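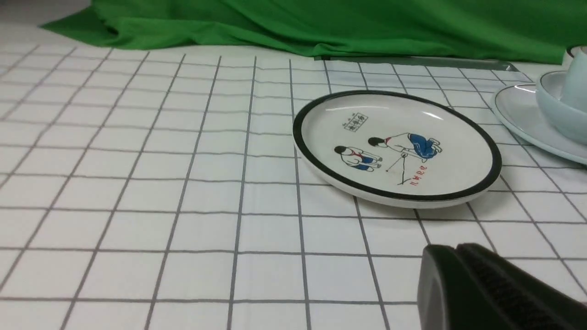

White grid cloth with a green cloth behind.

Does resting pancake batter make any difference?
Project report by Danica Ondrejka and Dušan Šťastný

Nearly every recipe we read says to rest the batter. Hardly any say what the rest is supposed to do, and the two that did disagreed. One said the flour swells, the other said the bubbles settle. We suspected it was mostly habit, handed on from cook to cook, so we picked it as our project.

Our recipe came from the Kusmont school cookbook: plain flour, eggs, milk, salt and a spoonful of melted butter. We made one big batch, fried half of it at once and left the other half covered in the fridge for 50 minutes. Same pan, same ladle, same hob ring. Marcela Vlček did all the frying, as she is the steadiest at it. 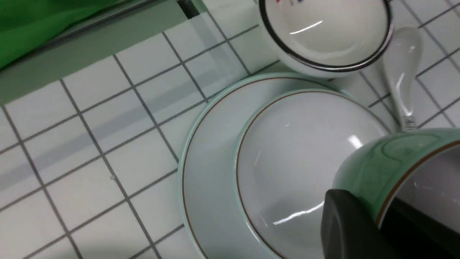 Kusmont, October

We fried the rested half on the Monday afternoon and put both lots out under plate covers. This was our first mistake. The unrested pancakes had been sitting for nearly an hour by then and were leathery at the edges, which has nothing to do with the batter. Our tutor, Radoslava Matoušek, pointed this out before we had finished laying the forks.

So we did it again, with two batches mixed 50 minutes apart and fried side by side. Five tasters tried both without being told which was which. Two preferred the rested, two preferred the unrested, and Ludmila Jelínek said they were the same pancake. We are inclined to agree with her.

The rested batter was a bit thicker when poured, we will give it that. It needed more tilting of the pan and the first one tore. Whether thicker is better is a matter of taste, and a splash of milk would have undone it anyway.

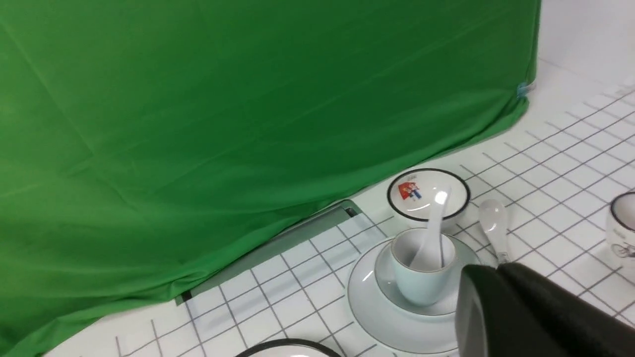 What we would not claim

Five people is very few. We used one brand of flour, and a stronger one might behave differently. We did not try an overnight rest, which some cooks swear by, and we have our doubts about that too. Butter in the batter may also matter more than the waiting does. Marcela wants to test that next, with the frying shared out this time.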